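Print this page | E-mail this article

3.2 How we collected the kitchen demonstrations

Our club at Drulley signed up for the Turari student challenge in April, and we had 4 of the hand-held grippers to share between us. I'll admit I thought this would be the easy part! You carry the gripper around, you pick things up, and the camera on it keeps a record of every move. We set ourselves a goal of 200 demonstrations in real kitchens, because our robot arm had only ever practiced on a bare lab bench – and it showed.

Figure 3 comes from the box task, the one we argued over most. A box with a cloth over it gives the fingers something soft to meet first, and the policy has to learn how far to close.

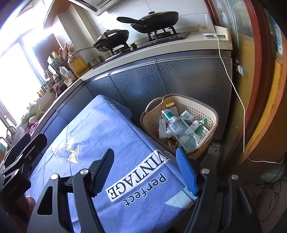
Figure 3. Box task, cloth-covered box, seen from the gripper camera.

Sæther read an early draft and wrote back that 200 was far too few, that the Hukivdale team had used 3,000 and still had trouble with fabric, and that we should either collect more or claim less. Fair enough. We did a bit of both (mostly the second, if you look at Section 5).

So we dropped two of the planned tasks and put all our time into boxes. I also started throwing out any run where I had stopped halfway to change my grip, which hurt, as some of those were mine from a very long evening. We trained the first model on 100 clean runs and kept the rest for testing.

Print | E-mail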